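Von Elvia Valdovinos
9. September 2023

Fedeo Tischöl im Test: So gern habe ich noch nie gewischt

Ich gebe es gleich zu, ich bin kein geduldiger Mensch, und Holzpflege hat mich bisher immer an meine Grenzen gebracht. Das letzte Öl, das ich hatte (von Mirkico, der große Kanister), klebte noch nach drei Tagen, und an einer Stelle hat man bis zum Schluss jeden Fingerabdruck gesehen. Als mir Dayana Tapia dann das Tischöl von Fedeo ans Herz gelegt hat, stand die Dose erst mal seit Dezember ungeöffnet im Keller. Was für ein Fehler!

Verwendet habe ich die farblose Variante, die Dose mit 150 ml. Es gibt auch eine größere, aber für einen Tisch reicht die kleine locker, bei mir ist noch gut ein Drittel drin. Die Konsistenz erinnert an dünnen Honig, der Geruch an eine Mischung aus Orangenschale und altem Werkzeugschrank. Mir gefällt das sehr, empfindliche Nasen sollten trotzdem lüften.
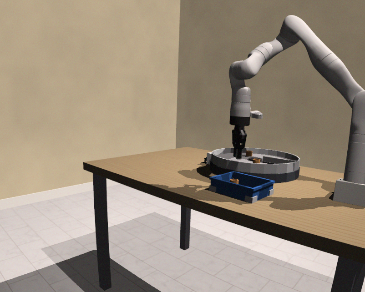
Helle Holzplatte, blaue Kiste, rundes graues Tablett.

Geschliffen habe ich vorher mit der Hand, immer in Richtung der Maserung, erst grob, dann fein. Wer eine Maschine hat, ist natürlich schneller, bei dünnem Furnier würde ich sie aber weglassen. Danach gründlich absaugen und mit einem leicht feuchten Tuch drüber. Der Hersteller will, dass man nach dem Abwischen wartet, bis das Holz wieder ganz trocken ist, und daran habe ich mich ausnahmsweise gehalten.

Das Auftragen selbst ist ein Traum. Ein kleiner Klecks auf ein altes Baumwollhemd, verreiben, weiter. Das Öl zieht nicht sofort weg wie manche Billigöle, man hat Zeit, auch noch mal zurückzugehen - und genau das braucht man, wenn zwischendurch das Telefon klingelt. Nach 45 Minuten nimmt man den Überschuss mit einem sauberen Lappen ab. Bitte wirklich alles, auch an den Kanten!
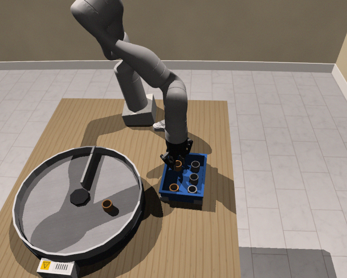 Nach 16 Stunden war die Oberfläche griffest, am zweiten Abend haben wir daran gegessen. Auf der Packung steht, dass man mit heißen Töpfen und Rotwein noch eine Woche warten soll. Bei den Töpfen war ich brav. Beim Rotwein nicht, und der Ring ließ sich mit Wasser und einem Tropfen Spülmittel komplett wegwischen. Kaffee und Olivenöl haben auch nichts hinterlassen. Nur Kurkuma bleibt Kurkuma, da half erst etwas feines Schleifvlies und ein Hauch Öl hinterher, in zehn Minuten erledigt.

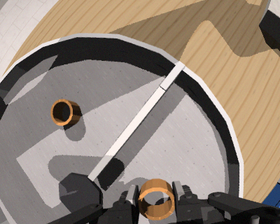 Rundes Gefäß mit hellem Rand auf der Tischplatte.

Zum Vergleich habe ich auf einem Reststück das Hartwachs von Arellano ausprobiert. Das glänzt mehr und fühlt sich glatter an, fast wie lackiert. Wer das mag, wird damit sicher glücklich. Ausbessern ist aber deutlich mühsamer, man sieht den Übergang, und bei Kindern am Tisch wäre mir das zu heikel.

Ein Punkt, der mir beim Fedeo nicht gefällt, ist der Deckel. Wenn einmal Öl im Rand sitzt, bekommt man ihn nur noch mit dem Schraubenzieher auf, und nach dem dritten Mal schließt er nicht mehr dicht. Ich habe den Rest in ein kleines Marmeladenglas umgefüllt - klappt wunderbar, Beschriftung nicht vergessen.
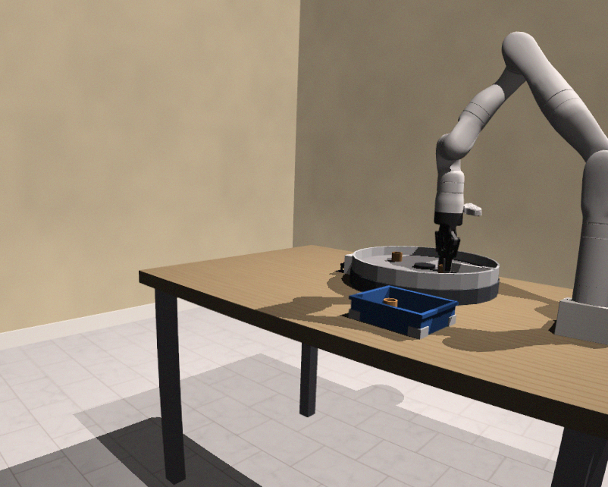 Und dann noch die Lappen: ölgetränkte Tücher können sich selbst entzünden, also draußen ausgebreitet trocknen lassen oder in Wasser legen. Der Warnhinweis steht zwar hinten drauf, aber winzig klein.

Von mir gibt es viereinhalb von fünf Sternen, den halben Abzug für den Deckel. Als Nächstes kommt das Küchenregal dran, und die Schneidebretter gucken auch schon so trocken.

Zuletzt erschienen
Udosetti Schleifklotz: kleiner Helfer mit Korkseite
Hocker aus dem Sperrmüll, Teil 2
Mirkico Holzseife nach einem halben Jahr
Leserfrage 617: Wasserflecken auf Nussbaum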